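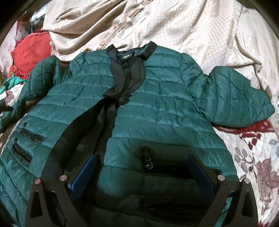
30th September, house session, jackets

Puffer day. Bedroom set, Osier protocol, hand-held gripper only, no arm. Goal was 200 fold demos on padded outerwear. Ended with fewer good ones than that, see below.

Setup: jacket face up on the bed, flowered bedspread, clutter left along the top edge on purpose (cushion, the beige satin thing, the green cloth). Wang protocol says clear the bed first. Ignored that, the last model fell apart as soon as anything else soft was near the target. Want the clutter in the training set. Somebody please update the protocol page so we stop arguing about it.

Start state: spread but rumpled. Not smoothed. Sleeves wherever they land. Re-toss between every demo, pick it up by the collar and drop it. Do NOT straighten the front by hand before pressing record, I caught myself doing it early on and those are tagged "tidy start", keep them seperate.

Order of moves, same as the sheet:
- left sleeve in
- right sleeve in
- hem up to chest
- pinch, settle, release
- back off until fingers are clear, then stop

Notes on the teal one (black collar, tie at the neck):

Shell is slick. Pinch across a stitch line and it holds, pinch on the fat part of a channel and it squirts out from between the pads. Blue pads are the ribbed ones. Went for stitch lines from demo 18 on. Before that mixed. Don't throw the early slips away, label as slip + regrasp, we're short on those.

Loose tie at the neckline is a pain. Falls across the chest different every toss, gets caught when the hem comes up. Decided: leave it loose, don't tuck. If it gets caught, finish the fold anyway and tag "tie". Same for the long black strap. Strap is worse, flat and dark, and the fingers are black too, so the tracker may lose one against the other. Have not checked. Check before the Wiswood upload.

Zipper pull on the lower front: grabbed it by accident a few times, whole front came up with it. Counts as a fail for this task. Though might be a nice task by itself later (grab the pull, lift). Parking that.

Pockets: one finger went into a gapped pocket and dragged. Kept, tagged "snag". New tag, add to list.

Shiny fabric: highlights move a lot when the wrist tilts. Pose tracking jumped twice in the first batch. Closed the curtain halfway, better. Second batch fine as far as I can tell from scrubbing. Exposure locked after that, value is in the session file.

Speed. I'm too fast. Compared against the September shirts and I'm at nearly double, fingers closing while the hand is still travelling. Model learns that and then grabs air. Slow down on approach, full stop, close, THEN lift. Wrote it on tape on the handle. Last 6 are done this way and look much cleaner on playback. Would redo the rest at that pace if there's time.

Also grip angle. Coming in from the hem side every time because that's where I'm standing. Needs demos from both long sides of the bed or it'll only ever work from one spot. Next session, half and half.

Tally so far for outerwear, all sessions, more than 600 clips recorded. That's before filtering. No idea what survives, the Brurkano filter throws out anything with a tracking gap and it's strict. Run it tonight, post the number in the channel.

Problems:
- trigger sticky after lunch, wiped it down, ok again. look at the spring
- forgot to re-zero gripper width after battery swap. clips between swap and break have an offset, constant I think, should be fixable. flagged
- storage card nearly full by the end, bring the other one
- file names for batch 2 say "shirt". rename BEFORE upload pls

Question for whoever is doing labels: is a fold with one sleeve poking out a success? I've been saying yes if the cuff is inside the outline from above, no if it hangs out. Sheet doesn't say. Need one answer before we mix my clips with anyone elses.

Next:
1. filter run
2. check strap/finger tracking on ten random clips
3. second puffer, matte shell if we can find one, dark color
4. other side of the bed
5. try a zipped start state. all of these are done as tossed

Jacket goes back in the outerwear bin, strap and tie stay on it. Don't remove them, need the same item for the repeat.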